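Gimdale Kitchen Chores, data card

Last edited in April. Maintained by the Gimdale project. If you came looking for a robot that makes breakfast, please lower your hopes now and read on.

Summary

Gimdale is a set of simulated household chores performed, attempted or gestured at by a two-armed robot. There are 419 episodes covering 7 chores, all rendered, none filmed. We built it to answer a question that people at parties keep asking us: can machines do the housework yet? The short answer is no. The long answer is the rest of this file, plus several gigabytes.

The kitchens come from Parsa, our scene generator, which lays out a room, puts furniture in it and scatters small objects on whatever is flat. Parsa has firm opinions about flooring and almost none about where a person would want to stand while cooking. The control code is called Brolora. It does what it is told, which has been the source of most of our trouble.

What is in an episode

Each episode holds the rendered views, the joint positions for both arms, the gripper state and a one-line instruction in plain English. The instructions were written by people who own kitchens, so they are vague. "Deal with the toaster" was a real entry until we split it into things a machine could fail at separately.

Views come from more than one camera and many of them are tilted. If your model assumes that the floor is at the bottom and level, this is a good place to find out.
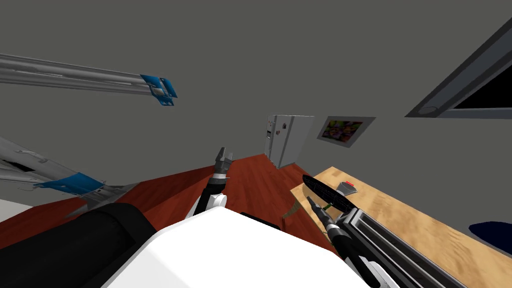
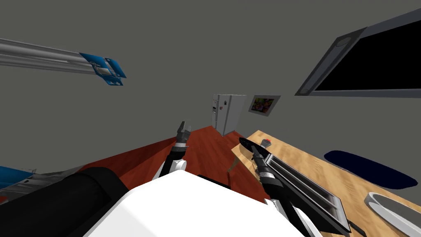 Both views: two arms, one wooden surface, a refrigerator at the far end of the room.

Known limitations

Toast. The toaster chores cover reaching, grasping, pressing the lever and moving the appliance across the counter. There is no bread physics. Slices are rigid and never crumble, so a policy that does well here has learned to handle a small plank. The slots in the second view above are empty, and plenty of episodes start that way.

Heat. Nothing in Gimdale gets hot. Please keep this in mind before you put a trained policy anywhere near a real appliance, a real counter or a real cat.

Reaching is easy, finishing is hard. A gripper that hovers over the right object looks very competent in a still picture. We have put such stills on posters ourselves and we are not proud of it. Score the whole episode. The success flag is set only when the object is where the instruction says it should be and has stayed there until the clock runs out.

The idle arm. In many episodes one arm does the work and the other waits. Some models learn from this that the left arm is decorative. We suggest mirroring the data, or else being patient.

Clutter. Small objects on the work surface are placed at random and may have nothing to do with the chore. Knocking them over is logged but does not count as failure. We argued over that for weeks. Anyone who has shared a kitchen can guess the two sides.

Baseline

We include one baseline, Virex, a small policy trained on the full training split. On the held-out rooms, each chore is tried 100 times. Virex is best at closing the refrigerator door, where leaning on things is a valid strategy, and worst at anything involving a lid. On pressing the toaster lever it finished 40 of its attempts. A child of seven would beat it and would also want jam.

Full results per chore are in the results folder. Please quote the table and leave the adjectives to us.

Suggested uses

Training and testing of two-armed manipulation, work on odd camera angles, studies of how policies fail. Also useful for calming down relatives who think the dishes will be somebody else's problem by Christmas.

Not suggested: claims about real kitchens with no real kitchen in them.

Changes

Split the toaster chore into separate instructions.
Fixed a bug in Parsa that placed cups inside the counter.
Renamed "tidy up" to "move object to target", after too many questions about what tidy means.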